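kofler_g
So the Skoddale council wants to swap our flat business license fee for a sliding one based on sales. I run a two-person shop and I'd pay around $3000 a year under the new table. I pay less than half that now! How is that "relief for small business"?

rosalia.s
Mine goes down, so I'm for it, sorry. The flat fee always hit the tiny places hardest, and I've been griping about that since I opened.
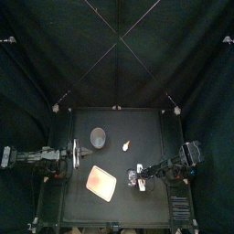 tannerc
When would the new fee start, if they pass it?

rosalia.s
April, with the regular renewals. The old rate holds until then.

kofler_g
Easy to be for it when somebody else picks up the tab, Rosalía. Sales aren't profit. I had a great year for sales and took home next to nothing.

zurcherk
Gebhard's right on that one. Arport tried taxing sales and the grocers got hammered (thin margins, big totals). I'd take a higher flat fee over this any day.

rosalia.s
Then ask for a lower rate for grocers, don't kill the whole thing. I'm still voting for the folks who wrote it.

Contact the moderators | © Skoddale Town Talk | Back to top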